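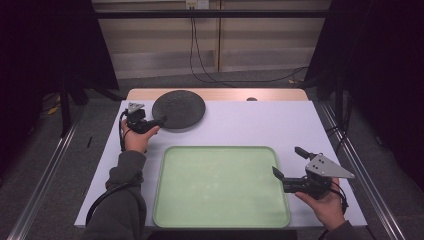

marlow_k wrote:
I'd read the transfer rules again before paying the deposit. Sison changed them in February and the old page still comes up first when you search for it. Under the old rules you could bring in credits from any accredited school. Now they only take them if your program has an agreement with theirs.

tworivers
Thanks, I had the old page open. So the agreement is by program and it doesn't cover the whole school? My credits are from Cetel, two years in environmental science. I was told by phone that Cetel and Sison "have an agreement," and I took that to mean everything.

marlow_k
By program. There is a list on the registrar's site. Last time I looked it had biology, nursing and accounting for Cetel. I don't remember environmental science being on it, but check, they add to it during the year.

pelican40
It isn't on the list. I went through this last fall with the same major. What I did was petition course by course. You send the syllabus for each one and the department decides. I got 40 credits accepted, and lost my statistics course and both writing courses. The writing ones hurt because I had to sit through freshman comp again at 26.

tworivers
How long did the petition take?

pelican40
12 weeks from the day I sent the last syllabus. They won't start until the file is complete, and one of my old instructors had left and took the syllabus with him, so add a month for that.
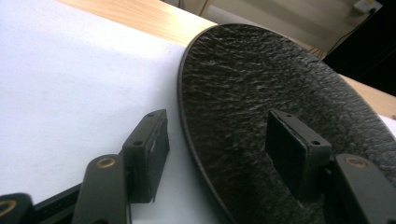 Also keep in mind that they look at contact hours and not only the credit number. One of my lab courses was listed as four credits at Cetel but Sison gave me three for it. If your syllabus doesn't show the hours, ask the department to put them in a letter with a signature. An email was not enough in my case.

dunmore_east
I don't agree with the advice to petition first. Enroll, get an adviser, and let the adviser push it through. An outside applicant's petition sits in a pile. I was a student already when I filed and mine came back in under a month.

pelican40
That's fine if it works out, but then you've paid for a semester before you know whether you're a junior or a sophomore. For me that would have been a whole extra year of tuition riding on somebody's opinion of my syllabus.

dunmore_east
You can withdraw in the first two weeks and get most of it back.

marlow_k
Most of the tuition, yes. You don't get the housing deposit back, or the lab fees. And your financial aid has to be sorted out again if you withdraw. I wouldn't tell anyone to enroll as a way to find out.

dunmore_east
I commuted, so I can't speak to housing. I still think an adviser makes a difference.

quietcarriage
Has the OP looked at Eter? The environmental science program is smaller but they take a full two-year degree from Cetel as a block. You come in as a junior, no petition. Tuition is a little higher and the campus is a long way out of town. The 137 bus goes there, once an hour, and it stops early in the evening.

tworivers
I looked at Eter a while back and crossed it off over the bus. I work evenings. But coming in as a junior would change the math. Is that only if you finished the degree? I'm one course short.

quietcarriage
It has to be finished when you start, it doesn't have to be finished when you apply. Which course is it?

tworivers
Second semester chemistry. Cetel is running it over the summer.

quietcarriage
Then take it and apply to both. The Eter form asks for a course in progress near the end, don't leave that part blank or they send the whole thing back.

ostrava_girl
Does anyone know if Imell counts for any of this? I have some of their online courses and they say "credit recommended" on the certificate.

marlow_k
"Recommended" means the other school can say no. Sison says no. I've heard Eter takes them as electives, but I haven't seen it in writing.

pelican40
I had one Imell course and Sison didn't accept it. It was the 701 soil course, which covered more than the lab I got three credits for.

tworivers
Update, 6/4/23: registered for the summer chemistry, and Eter confirmed the block transfer by email. I asked for a signed letter too. Sison hasn't answered my question about the list. I'm holding off on their deposit until they do.

dunmore_east
Call the department directly, the registrar's office is slow in summer. Ask for the undergraduate coordinator.

tworivers
Will try tomorrow morning.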